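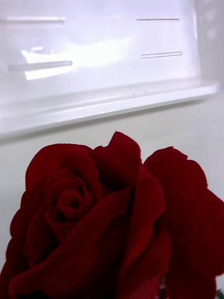
Speaker notes: What a flower-handling cell really costs
Pylyp Savchuk, Kokmont
2 November 2021

Slide 1. Opening

Good morning, and thank you for having me. My name is Pylyp Savchuk and I plan equipment purchases at Kokmont. We make arrangements of flowers for hotels and offices. English is my third language, so please stop me if something is not clear.
(Wait for the microphone to be passed back.)

Slide 2. The job we want to automate

One stem is taken, placed in a vase, and the next stem follows. A trained person does this without thinking. For a machine, the wide rose head hides its own stem, and the leaves catch on the neighbors. When you write a request to suppliers, describe this difficulty in plain words. Our first request said only "pick and place," and the offers we received were too low to be true.

Slide 3. Two offers

We compared Worbridge and Bestico. Worbridge sold us the arm, the gripper and the wrist camera as one package. Bestico was cheaper on paper, but the gripper fingers were a separate line and the training of staff was not there at all. Ask every supplier to fill in the same table. I can send you ours.
(Do not read the table aloud. Give them one minute to look.)

Slide 4. Hours before money

I ask that we first budget hours. We planned 200 hours for setup and teaching. We used 472. The largest part of the difference was spent on changing the flowers, changing the vases and doing the same task again with small variations. This work belongs in the budget under its own name. In our first plan it was hidden inside "other."
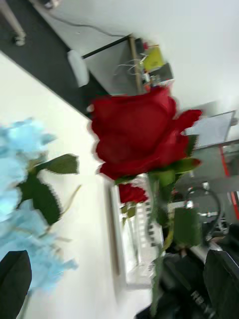
How many different flowers should be in the first test?
Start with 2 kinds that behave differently, for example one with a single large head and one with a soft cluster. Add a third kind only when the supplier has shown you results for both.

Slide 5. Consumables

Please count the flowers too. In the trial we bought 142 stems, and this was paid from the office supplies account, which made our accountant unhappy in February. Vases, spare finger pads and cables should have one shared line. My colleagues at our Fajardo site keep this line at the top of the sheet, where managers will see it.

Slide 6. When to sign

We divide the payment into parts. The last part is paid after the machine has worked a full week with our own people beside it, and with the supplier's engineer at home. Worbridge did not like this condition at first. They accepted it after we agreed to write down which flowers would be used in that week.
(If time is short, skip to the last slide.)

Slide 7. Contact and questions

The blank table and our hours sheet are on the handout. Leave your card at the front desk if you want the file by email.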